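Lehner House Shared Laundry and Drying Room
August walk-through checklist, with comments

Filled in by Jyoti Bansal, resident safety contact, second floor

Hello neighbors, and thank you to everyone who stopped to chat while I was going round with my clipboard. I know a checklist is not the most exciting thing to find on the building page, but several of you said last year that you liked having the comments along with the check marks, so I have been generous with the comments again. Items are marked OK, WATCH (fine for now, but I want to look again) or FIX (a work order has gone in to the building office at Ivedley). If I have missed something you worry about, please write it on the sheet by the door and I will add it.

1. DOORS AND WAYS OUT

1.1 Hall door opens fully and closes by itself: OK
It closes a bit hard, as it always has. I timed myself getting a full load through it and there is plenty of time, but go ahead of small children and hold it for them, please.

1.2 Back door to the yard opens without a key from inside: OK
The bar needs a good firm push. I tried it with my hip while carrying towels and it gave way nicely.

1.3 Path between the two doors is clear: WATCH
Clear when I came at 17:20, but there was a drying rack standing open across it that same morning. I moved it against the wall and no harm done. Whoever owns the lovely striped sheets, they dried beautifully, by the way!

1.4 Exit sign lit: FIX
One side is dark. Work order is in.

2. DRYERS

2.1 Lint screens cleaned after each load: WATCH
I found one clean and one wearing a thick gray felt hat. Please, please clear the screen each time, even if it looks as though the person before you has just done it. It takes a few seconds, and dryer lint catches fire more easily than almost anything else in the building.

2.2 Vent hoses attached, not crushed: FIX
The hose behind dryer number 2 has been pushed flat where the machine was shoved back. The Noltach repair people are coming to swap it for the stiff metal sort. Until then that dryer has a note taped on it and the plug is out. I do understand this is a nuisance with everybody's vacation laundry coming home at once.

2.3 Outside vent flap moves freely: OK
I cleared away a little nest of dry grass. No eggs, no bird, I checked very carefully before I touched it.

2.4 Nothing stored on top of the machines: OK
Much better than in the spring. Thank you.

3. WASHERS AND WATER

3.1 Supply hoses free of bulges and cracks: OK
I ran my hand along each one. If you ever feel a soft blister in a hose, turn off the tap behind the machine and call Ivedley right away, whatever time it is.

3.2 Shut-off taps turn by hand: WATCH
The cold one on the end is stiff. I got it moving with a rubber glove for grip, but I would not want my mother to have to do it in a hurry.

3.3 Floor drain runs: OK
I poured in a bucket and it went down with a cheerful gurgle.

3.4 Door seals wiped, no standing water: OK
A wet door seal is more a smell question than a safety one, I admit, but I like to write it down.

4. BASKETS, LIFTING AND CARRYING

This is the section I get asked about most, and I have a soft spot for it myself, having put my back out over a basket of wet jeans in my own hallway (my daughter still brings it up at dinner). The building rule is 20 pounds for a basket carried on the stairs. You don't need a scale. If you can't hold it against your body with one arm while the other hand is on the rail, split the load.

4.1 Baskets kept off the floor while loading and sorting: OK
A chair seat is a good height for most of us, and it saves a great deal of bending. Put the basket well back on the seat, and use a chair that doesn't rock.

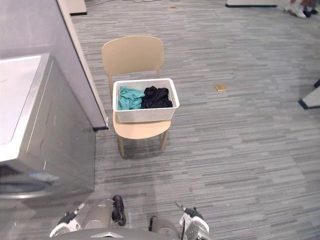
Item 4.1: basket set on a chair seat, small load.

4.2 Baskets in good repair: WATCH
I looked over the house baskets one by one, feeling along the rims and handles for splits. Cracked plastic pinches fingers terribly and it snags knitwear too. One had a sharp lip where a handle had started to go, and I have taken it home to cut up for the recycling. If you bring your own, give it the same once-over now and then.

4.3 Loads can be seen over: OK
Nobody I met was peering around a mountain, though I will confess to having done it myself. Your chin should be above the pile. When it isn't, make two trips and think of it as exercise.

4.4 Stair rail firm: OK
Tightened by the office in the spring and still solid as can be. The lower bracket has a fresh screw, and somebody has even touched up the paint, which cheered me up no end.

4.5 Stair lights: FIX
The landing light has a flicker that comes and goes. I stood there for quite a while waiting for it to misbehave, and of course it waited until I had put my pencil away.

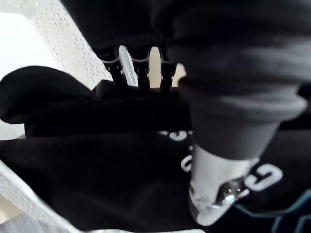 The bulb has been changed once already, so I have asked for the fitting itself to be looked at. In the meantime, use the hall switch as well as the stair switch after dark and you will have light from both ends.

5. POCKETS, CUFFS AND SORTING

5.1 Sorting reminder posted: OK
The old card had faded to nearly nothing, so I wrote out a new one in thick marker.

5.2 Lighters, batteries and loose metal removed before washing: WATCH
The little dish on the shelf held coins, a guitar pick and, I am sorry to say, a lighter. A lighter in a hot dryer is truly dangerous. Empty the pockets, turn down the cuffs, and give each thing a shake before it goes in. Dark clothes deserve a second look, as it's hard to spot anything in the folds.
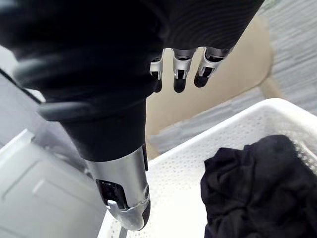 Item 5.2: black garment and laundry basket.

5.3 Oily cloths kept out of the dryers: OK
This goes for kitchen rags and anything used with furniture oil or wood stain. Even after a wash they can hold enough oil to heat up on their own. Hang them flat outdoors, and never leave them balled up in a corner.

6. SOAPS AND CLEANERS

6.1 Bottles labeled and closed: OK
The big jug of Cundolent stain remover now has its proper cap back. It had been living under a piece of foil.

6.2 Bleach kept apart from other cleaners: OK
Top shelf on the left, by itself, as always.

6.3 Pods out of reach of children: WATCH
The latch on the cupboard works, but only when somebody fastens it. Please be that somebody.

7. EMERGENCY ITEMS

7.1 Extinguisher gauge in the green, pin in place: OK

7.2 First-aid box stocked: WATCH
Down to 16 adhesive bandages and no burn gel. I have asked the office for both.

7.3 Phone numbers posted and correct: OK
I rang the Ivedley night line to be sure. A very patient young man answered.

Work orders open after this walk-through: exit sign, dryer hose, landing light. I will write the dates beside them on the sheet by the door as they get done. My own door is always open for questions, and there is usually tea.

Jyoti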